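Print this page | E-mail this article

3. Packing the cable boxes

3.1 Materials and layout

The work reported in this section concerns one small job: getting a black power cable into a shallow cardboard box so that the lid will close and the next person can get it out again. It sounds trivial. It took up most of the packing hours in the Plesa trial, far more than labels or sealing.

Boxes were plain brown corrugated, lid and side flaps attached, delivered flat by Carrier and folded by hand. No inserts, no foam. We asked for a fresh batch in July and got the same stock. Some boxes were reused many times, and reuse shows up first at the lid, where the board tears, and then along the creases, which go soft and stop holding an angle. We kept torn boxes in. A packing room does not throw out a box for a ragged flap.

The table was covered with a green cloth, fastened with small metal clamps. Two reasons for cloth. Cardboard slides on a bare top, and black cable is easier to see against green then against brown or gray. The cloth does wrinkle, and tape leaves marks on it. We did not change it between sessions.

3.2 Coiling

Each cable was coiled loosely before it went in. Loose was a choice. A tight coil springs back when let go, climbs the wall of the box and pushes the lid up. A loose one settles, takes more floor, and usually stays under the rim. No ties or bands were used in this part of the study (see Section 4 for ties).

Plug end last, always. The plug is the heaviest and stiffest part and it wants its own corner. If it goes in first the loops ride over it and the whole bundle sits high. Krasniqi's packing notes put it on the side away from the coil — we followed that, with exceptions.

Boxes holding more than one cable were the real trouble. Two cables coiled separately can share a box. Once the loops cross they have to be lifted out together, and somebody spends the next few minutes pulling ends. Figure 2 shows the coiled condition, and one of its pictures also has a crowded box for comparison. 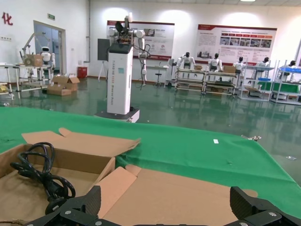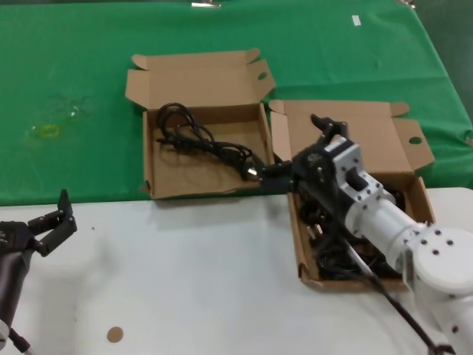
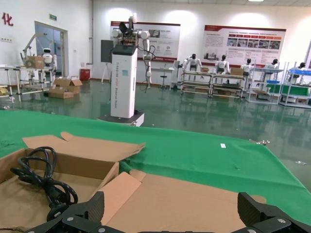 Figure 2. Coiled black cable in an open cardboard box on the green cloth. The middle picture also shows a second box, with tangled cables and one trailing out.

3.3 What went wrong

We logged 66 packings. A packing counted as done if the lid closed flat under its own tabs with nothing poking out. Of these, 30 closed on the first try. The rest needed at least one more go, up to 4 in the worst case, a box with a soft front crease that would not hold.

Main causes, in order. Coil too wide, catching under the side flaps. Plug standing upright against a wall. Flaps folded in the wrong sequence — side flaps have to go in before the lid, and people forget when they are watching the cable. Loose end left over the rim, easy to miss on the side away from you.

Side flaps deserve a word. Left to themselves they lean in over the tray and get in the way of the coil. Pressing them well back before loading helped more than any change in how the cable was wound. Nguyen suggested this after the first session and we adopted it for the remainder, so the early packings are not strictly comparable. Lid flat on the table or lid standing up made no difference we could find. A flat lid needs more table though.

Sorting the tangled boxes was timed separately and is not in the 66. For those the best order was: find a plug, follow it back, lift, do not pull. Pulling tightens the knot. Obvious, but everyone pulled at first, authors included.

3.4 Limits

One kind of box, one color of cable, one table. Cable stiffness was not measured and probaly should have been, as a stiffer cable holds a wider loop. Whether any of this carries over to the deeper Clikura cartons we can't say yet.

Related items
Folding order and lid failure in shallow cartons
Cable ties, bands and bare coils: a packing comparison
The Dekance returns room, a short report
Table coverings for small-parts sorting

Reader comments (3)

packer_jo: The flap thing is right. Bend them back hard first. We have been doing it for years at our place and new people still don't.

T.R.: Did you try a figure eight coil? Takes more room but no twist when it comes out.

M. Nguyen: @T.R. — only 2 times, not enough to report. Both were too long for the tray.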